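Dralia grasp planner: frequently asked questions

What does Dralia do?

It takes the view from a wrist camera, finds something to pick up and sends a grasp pose to your arm controller. It doesn't plan the whole path. Most people pair it with Lirkaseo for that, and the two share a config file.

Why does it miss flat white objects?

Usually it's exposure. A white disc on a beige table can come out so bright that the inner face has no detail left, and the detector then has only the rim to go on. Lock the exposure before you start and lower it until the face stops clipping. The setting is exposure_us and we ship it at 2000. Try 400 under strong lights.

Soft shadows can also be picked up as objects. Raise min_edge a step at a time until they drop out.

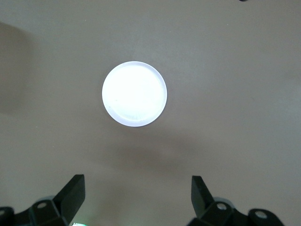 Cloutier wrote to say that lowering the exposure cured the misses but made the depth estimate jump about, and asked whether the two are linked. They are. Depth is worked out from the same picture, so a darker one is noisier. Set depth_average to 6 and the jumping should settle, though each grasp will take a little longer to plan.

Do the fingers need masking out?

Yes, if they show in the view when open. Run the mask tool once with the gripper fully open - it saves the outline and ignores anything inside it. Run it again if you change the fingertips or move the camera.

I get error 688. What is it?

The camera and the controller clocks have drifted apart. Restart the Jiritz bridge first, then Dralia. If the error comes back, send us the log from the bridge.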